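Is a "lifetime" sealed top worth paying extra for on a work table?

Asked by Kelly Dantas on Wednesday, September 30, 2026

I'm trying to replace the table in our back room and I keep getting steered toward the Ravano, which has a white top with a factory seal that supposedly never needs touching up. The price I was quoted is $1173 delivered. The plain version from Sumlow, same length and nearly the same weight going by the spec sheets, is $343. The salesman's whole argument was the seal. When I asked what "lifetime" meant he told me it meant the lifetime of the finish, and I'm still trying to work out what that gets me.

I use it for cutting fabric, glue, paint now and then, and a lot of leaning. Has anyone owned one of these for more than a year? I don't need to hear that you get what you pay for.

Florencio Aranda
Member, 46 posts

I'd want to see the warranty before anything else. I had a Ravano at my last shop and the paper that came with it ruled out solvents, standing water, heat, "abrasive contact" and sunlight. I don't know what's left after that. Mine got a yellow patch by the window and they told me it was sun, so no claim.

To be fair, the top did wipe down easily for the first couple of years. But so does any smooth white top when it's new. Glue came off with a scraper, marker did not come off with anything, and the special cleaner they sell did the same job as dish soap as far as I could tell.

White is nice for finding dropped pins and for judging thread color. It also shows every scuff, and people do lean across it in dark jackets all day.
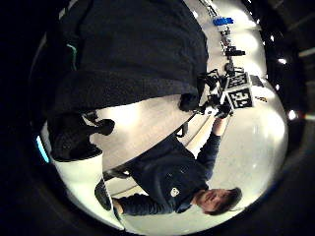

White table top in use.

If you're set on white, buy the cheap one and put the difference toward a decent cutting mat. You'll want the mat either way, and once the mat is down the seal isn't doing much. Check the legs too. The one I had wobbled from May on and tightening the bolts only helped for a week or so.

tomell_fan_23

Get a Tomell. Had mine forever, never had a problem. Don't know about the Ravano but they're all overpriced.

Bravo

I sold shop furniture for a while, so take this however you like. Sealed tops vary a lot and the word by itself doesn't tell you anything. Ask whether the edges are sealed or only the face. Water gets in at the edges, and also anywhere somebody drills for a clamp. If they can't answer that, I'd assume it's only the face.

I don't agree that the cheap one is automatically fine. Some of them sag in the middle if you keep a heavy machine there. Go and push down on a floor model with both hands, and look underneath for a crossbar. If the Sumlow has one, I can't see what the other $830 is for.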